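Household waste sorting

Household waste sorting is the practice of keeping different kinds of rubbish apart in the home before they are collected. It is done in many countries, but the rules are not the same from one town to the next, and sometimes they differ between two neighbouring streets. The usual groups are food scraps, paper and cardboard, glass, metal, soft plastic, hard plastic and general waste. The last group is what remains when all the others have been taken out, and in most homes it goes in a lined bin in the kitchen or near the door.

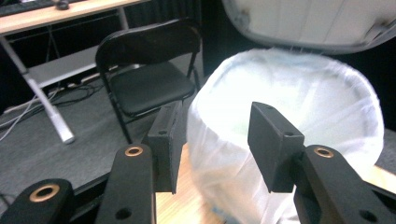 Vol. 4, p. 12

History

Sorting at home is older than the modern recycling programme. In the town of Erkthorpe, households kept ash, bones and rags in separate pails, and each was bought by a different dealer. The practice became weaker when mixed collection by cart was introduced, because one pail was easier to carry than three. The historian Raili Halonen has described this period as a time when people "forgot the value of a rag". Sorting came back later under the name of recycling, first for paper and glass, and afterwards for metal and plastic.

Soft plastic

Soft plastic means film, wrappers and bags which can be crushed in the hand. It is the most difficult group for many households. The material is light, it takes up much space and it often carries food. Some wrappers are made of several thin layers joined together, and these layers cannot easily be separated again. For this reason many councils ask that soft plastic be put in general waste, while others accept it at a collection point in a shop. 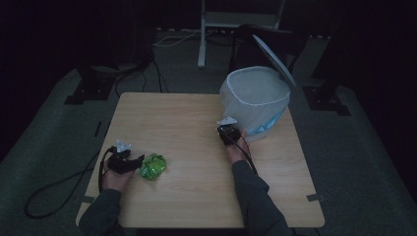 A simple test is used in some towns to tell plastic film from foil. The wrapper is pressed into a ball and then let go. If it opens again by itself it is treated as plastic, and if it keeps its shape it is treated as metal. The test is not perfect – a thick film with a metal coating may behave in either way.

Bin liners

The use of liners is a matter of local rule. Meltby permits them only for general waste. In Ciron, food scraps may be put out in a paper liner, but a plastic one is refused even if it is labelled as compostable. Periklis Deligiannis and Yu-ting Chang, who compared the rules of 9 councils, found that the colour of the liner was a common source of confusion, as the same colour can have a different meaning after moving house.

Contamination

A load is called contaminated when it contains material from the wrong group. Liquids and food are the usual cause. Paper which has become greasy cannot normally be made into new paper, and broken drinking glass should not be mixed with bottles, for it melts at another temperature. Rinsing with cold water is enough for most containers. Labels may stay on the jar unless the council says otherwise.

See also

Composting
Deposit return
Kerbside collection
Landfill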